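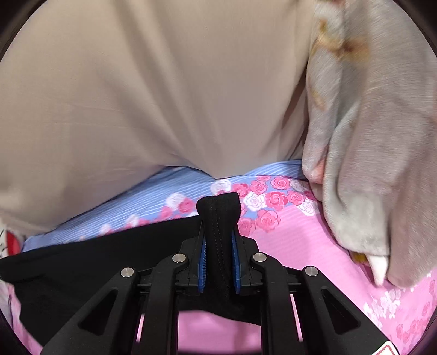 **Progress report no. 3 – Comlow Linen and Toy Library**
To: Briva Community Fund
From: Lucyna Głowacki, coordinator
20 May 2021

Dear colleagues,

Please find my report for the third period of the grant. I follow the same order as in the last report, so that you can compare. The money part is near the end, and the requests to you are in the last section.

## Short summary

The sorting of the donated textiles and soft toys is going well and is a little ahead of the plan. The washing is behind the plan. The lending to families started on time in Comlow, but the second pick-up point, in Uvstead, is not open yet. We ask to move a part of the budget from transport to laundry, and we ask for no extra money.

## Sorting

When I wrote to you the last time, the donations were still in the bags in which people brought them, and the bags were mixed. A bed sheet was together with curtains, a stuffed animal was together with pillowcases. We decided to empty every bag on the big table and to sort by kind of fabric first and by use second. I know that in the application we described the opposite order. After one week of trying, it was clear that the washing decides everything: a plush toy and a cotton duvet cover can not go in the same load, even if they are going later to the same family.

The groups we use now are these:

- plain sheets and covers, light colours
- plain sheets and covers, dark colours
- printed bed linen, including children's prints
- plush and fleece, with all the soft toys
- towels
- for repair
- for rags

Printed linen is the largest group in number of pieces, and I did not expect this. Many families gave children's bedding after the children grew up. There are flowers, stripes, and both on the same cover, with blue and bright pink next to each other. The roses are very much in demand. Two mothers asked at the desk if there is a set with roses before the shelf was even ready. Plain beige and cream sheets are more difficult to give, but they are useful for us, since we can put them with any printed cover and make a complete set.

To make the sets we lay the pieces one over another on the table and look if they go together in colour and also in thickness. A fine-woven sheet with a heavy cover is uncomfortable, the sheet moves away in the night. This matching is slow work. I wanted to give it up in the second week, but the sets are borrowed much faster than single pieces, so we continue.

In total, 3,134 pieces are now sorted and entered in the register. The goal for the end of this period was lower, so on this point I am content.

## Soft toys

The toys need a separate section in this report, as they take more time than their number would suggest.

Each toy is checked by hand. We press the seams, we pull gently on the eyes, the nose, and any small part that is sewn or glued on, such as teeth, claws or buttons. If a part moves, the toy goes to repair and the part is sewn again with strong thread or removed. For children under three years we lend only the toys with embroidered faces. This rule is written on the label of each toy and also on the shelf.

Long or shaggy plush is the most difficult material. It must be washed cold in a net bag, dried flat, and brushed while it is still a little damp. If it is not brushed, the hair stays in lumps. Grey plush in particular looks old very quickly even when it is clean, and we had a discussion whether to accept it. We keep it if the fur comes up well after brushing. Faded prints on the plush are not a reason for refusing, the children do not mind them.

At this date, 300 soft toys passed the check and are ready for lending. Another 75 are waiting for repair. Most of these have an open seam and will be ready in June.

## Washing and drying

This is the weak point of the period and I want to explain it properly.

The first plan was to wash everything with our own machines. One of them stopped in the second month, and the repair took longer than the shop promised. The other machine worked every day that we were open, but it is a household machine and not made for such use. The drying is also a problem. The room at the back is narrow and does not have a good air flow, and in the rainy weeks the thick covers stayed on the lines for days. Some of them started to smell and we washed them again, which cost us water, powder and patience.

From April we send the sheets and duvet covers to the Czarnecka laundry in Uvstead. They pick up on one fixed day of the week and bring everything back ironed and folded. The quality is good. The price for one load is higher than our own washing, but when I calculate also the electricity and the double washing, the difference is smaller than I thought. The toys, the fleece and the delicate pieces we continue to wash here, because the laundry can not do them cold and in small quantity.

I learned that we should have asked for an offer from a laundry already at the time of the application. I will do so in any future project.

## Lending

The Comlow desk is open on two afternoons. A family can take one set of bed linen for each bed and up to two toys for each child. They bring them back when they like, or they exchange them for a different size. The families use the exchange more than I had planned for, especially when a child moves from a cot to a normal bed.

The returned pieces are in good condition, with small exceptions. A few came back not washed, which is permitted, and some came back washed too hot, with a colour that changed. We now put a small paper with the washing temperature inside each folded set. It is in simple English with drawings – the text alone was not understood by everybody.

The pick-up point in Uvstead should have opened at the beginning of May. The room is promised to us and the shelves are there, but the lock of the side door must be changed and the landlord has not given a date for this. I telephone every week. If there is no date by the middle of June, I will look for another room, and I will inform you before I sign anything.

## People

Our seamstress increased her hours from one day to two days per week, as was planned. The repair basket was overfull in March and is now under control. She also prepared a short guide for closing seams on plush, with photographs, so that helpers can do the easy ones.

The sorting group lost two members, who found full-time work, and one new person joined us. With the present number we can keep the speed until the summer, but not more than that. I prefer not to take new large donations before the autumn, and I put a notice about this on the door and in the neighbourhood newsletter.

## Budget

The detailed table is in the attachment. In words:

- **Shelves and boxes:** completed, a little under the budget.
- **Repair materials:** according to the plan. Thread and filling are bought for the whole year.
- **Laundry:** over the budget for this period, for the reasons above.
- **Transport:** well under the budget. Most donors bring their bags themselves, and the van was needed only a few times.
- **Salaries:** according to the plan.

## Plan for the next period

1. Finish the repair of the waiting toys and put them on the shelf.
2. Open the Uvstead pick-up point, or find another room.
3. Make complete sets from the printed linen that is still single, beginning with the children's sizes.
4. Offer the rags to the local garages and workshops.
5. Do the first full check of the register against the shelves. I expect that there are some mistakes from the early weeks, when two persons wrote in two different notebooks.

## What we ask from you

Please confirm in writing that we may move the unused transport money of this period to the laundry line. The total of the grant stays the same. The Czarnecka offer for the rest of the year is attached, together with the table.

I would also be grateful to know if your visit is still planned for June. The afternoons when the desk is open are the most interesting for a visitor, but the table is then quite full and there is not much place to sit and talk. A morning is better if you wish to go through the register with me.

With kind regards,

Lucyna Głowacki

Attachments: budget table, laundry offer, label text for toys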